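Remembering the schoolmaster of Sorholm

When I telephoned Phúc Đàm to ask about the memorial day for Obi, the old schoolmaster of Sorholm, I expected ten minutes and got most of an afternoon (with a very good story about a goat, which I've promised to keep to myself).

"He came over from Mulness with two suitcases, and one of them was all books," Phúc told me. "My grandmother was in his first class. She could still recite his spelling list when she was ninety!"

Obi opened the reading room at Famurness three years later, and by the time he retired its shelves held 2255 volumes, every one entered in his own hand. Phúc has been copying out the ledger since the spring and is still somewhere in the letter M.

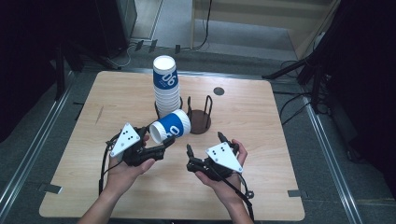
Paper cups and a cup stand on the table.

This August the wreath was laid at the school gate, as it always is, and the children sang both verses of his harvest song. "I had a lump in my throat by the second," Phúc said. "We sing it far too slowly, you know. He'd have tapped the desk at us."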